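Ticket 2094: transfer tracker shows the same player at two clubs
Status: open, again
Opened: 22 October 2023
Area: Hukside football desk, transfer feed

Reported problem
Bermúdez, the left-back, appears as a Gravberg player on the squad page and a Deder player on the transfers page. He is quick, but not that quick. Gravberg supporters have written in. So have Deder supporters, who are asking for him to be taken off their list, which seems harsh after one friendly.

Checked so far
The August loan was entered correctly. When it was cancelled, the feed sent 2 messages: one ending the loan and one, 700 seconds later, starting it again. The second is a duplicate of the original with a new time stamp. Our importer believes whatever it heard last, like most of the rumour column.

Tried
Cleared the page cache. No change.
Deleted the loan by hand. It came back at the next import.
Locked the record. This fixed Bermúdez and froze the goals tally for the whole Gravberg squad, who won that afternoon and got no credit for it.
Lock removed. Apologies sent.

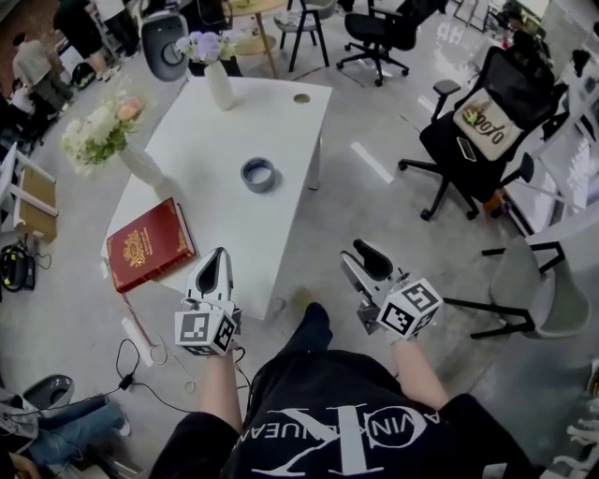
Next steps
1. Ignore any loan message whose reference has already been closed.
2. Rerun the last 200 messages on the test copy before going near the live site.
3. Check the fee column while we're in there. It currently gives his loan fee as his shirt number.

Leave the ticket open until step 2 has been run. It was closed early last time, by me.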